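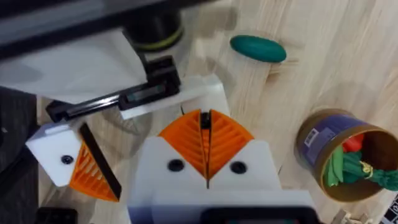 What's in the Stikidano list?

Names for the stuff that ends up on a hobby table, one item per line, with a color, a rough shape and wherever I think it ought to live when I'm done with it.

Filed under: Workshop notes, Small things
Reading time: 2 minutes

Stikidano table list: README

I started this list in March after spending a whole evening looking for a collet nut that was in my shirt pocket. It was going to be a single page taped inside a cupboard door. Now it has 2702 lines and Dindo Estrella has talked me into sharing it, so hello, and please be kind about the spelling!

What a line looks like

Every line has four fields: name, color, shape, home. They're separated by tabs (I tried commas, but I use commas inside the names all the time, so that was a mess). A typical one goes

cup, cardboard	brown	tube	back of table

and that's really all there is to it. Colors are whatever word I'd say out loud. You'll find lime, lime green and bright green all in there for plastic parts that could easily have come off the same spool. I haven't merged them. If you need tidy colors, merge them yourself and send me your version, I'd love to have it. 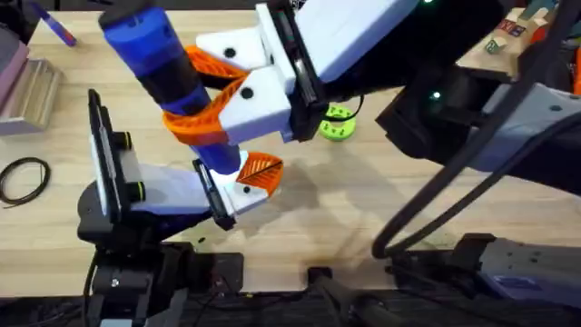
Shapes are a bit stricter. There are 19 of them and they're all listed in shapes.txt. "Ring" covers anything round with a hole through the middle, no matter how many little holes it has as well. "Stick" covers pens, markers, dowels and anything else you'd pick up the way you pick up a pencil. Remedios Cruzado wanted "gear" as its own shape and I said no, then yes, then no again, so there are a few leftover gears around line 1000 that should be rings. Sorry, Remedios.

Home is the field I care about most and the one I've done worst. "Back of table" isn't a home! I know that. It's where things go when I'm tired. 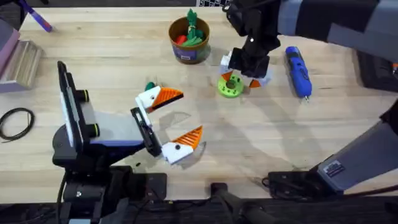

Rotary tool, lime-green ring, and the brown cup with its green and red pieces.

Stuff I left out

Screws, mostly. I had a go at screws and gave up by lunchtime. Cables are in, but only as "cable, black" and "cable, other", and I don't bother with length. Letter blocks go in as one line for the whole set, even though Dindo keeps his spread over 2 shelves. Food and mugs never go in, which doesn't mean they're never on the table.
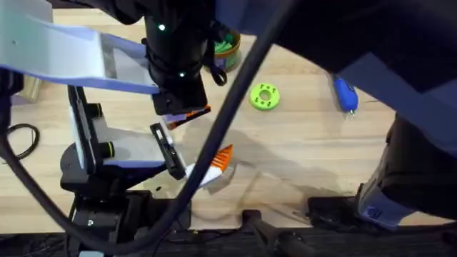
Power tools get a line for the body and another for each bit that I can find. If a bit is in the tool when I write it down, its home is still the bit case, and I will die on this hill. The Flumenico sorter reads the file fine as long as you tell it tabs. Older copies of the Heo viewer choke on the blank line at the end, so delete that first.

Known problems

- "tray, ridged" and "tray, ribbed" are the same tray
- pink and mauve are used however I felt that day
- a few homes point to a drawer I don't own anymore

Use it for whatever you want. If you add lines, put them at the bottom and leave my order alone, please. Last real edit was August 6, 2024, when I put the wooden blocks back in after deleting them by accident.

Contact: the Sedenham hobby table page | Back to top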